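Station Diary, Farah Tidal Gauge and Weather Station
Thu 11 September

The day watch opened at the usual hour and the overnight log was countersigned without amendment. The barometer had fallen through the night and continued to fall until mid-morning. Wind was from the southwest, fresh, backing to south by noon. Visibility across the sound was moderate at first light and poor after that, with the far marker lost from the window for most of the forenoon.

The principal business of the day was the comparison of the harbor gauge with the staff readings. The gauge has read high against the staff on the last three spring tides, and the regional office at Terkano had asked that the matter be settled before the autumn returns are prepared. Readings were taken at 10-minute intervals from one hour before high water to one hour after. The staff was read from the lower step, which remains slippery in spite of the scrubbing it received last month. The chain has been put back across the step.

The difference held steady throughout the period, and the fault was accordingly entered as one of datum. The float and its wire were examined and no wear was found. It is the opinion of this station that the reference mark was entered wrongly when the housing was replaced, and a note to that effect has been sent to Terkano with a copy of the worksheet. No correction will be applied to past records until a reply is received.

The spare recorder supplied by Diltia was unpacked after the noon observation. The serial plate reads 1,077, whereas the delivery note gives 463. The supplier has been informed of the discrepancy. The instrument has been placed on the storeroom shelf with its packing and will not be put into service in the meantime.

The midday meal was taken late on account of the tide. Stores are in fair order. Coffee is adequate to the end of the month; lamp oil for the emergency lanterns is low and has been added to the order.

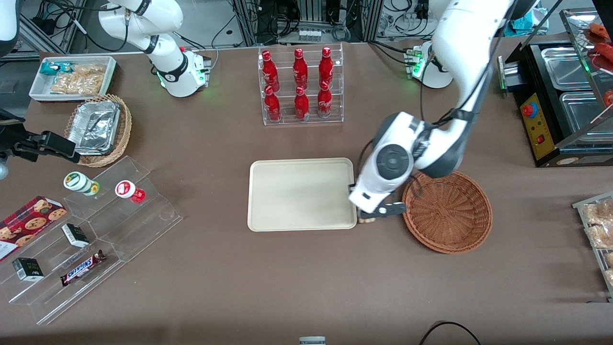
Refreshments table, with tray, wicker basket and bottle rack.

Rain began shortly after the meal and was heavy for a time. The gauge in the enclosure was emptied and measured at the afternoon observation and the figure entered. The grass in the enclosure is above the permitted height on the north side. It could not be cut in the wet and has been carried over to the next dry day.

A telephone call was received from the ferry office at Drokell, asking whether the evening crossing might be expected to run. The caller was given the current wind and pressure and was reminded that this station reports conditions and does not advise on sailings. The same question was put to us twice last winter and the same answer given. A written statement of what the station can and cannot supply may be of use to the ferry office, and a draft has been started.

The roof over the instrument room was inspected from inside during the rain. The old stain near the chimney has not grown. The repair made last November appears to be sound, although the flashing on the seaward side should be looked at from a ladder when the wind allows. The bucket has been left in position.

In the afternoon the bound registers on the lower shelf were moved to the dry cupboard. Two of the older volumes have loose spines and were tied with tape. The index cards for these volumes are out of order and will take a further afternoon.

Wind gusted to 40 knots shortly before dusk and then eased. The barometer steadied at the evening observation. Shutters on the west side were closed and the outer door bolted. The flag halyard has frayed near the cleat and was taken in.

Carried forward to tomorrow: reply from Terkano on the datum; order for lamp oil; grass in the north enclosure; halyard.

The watch was handed over at the usual hour.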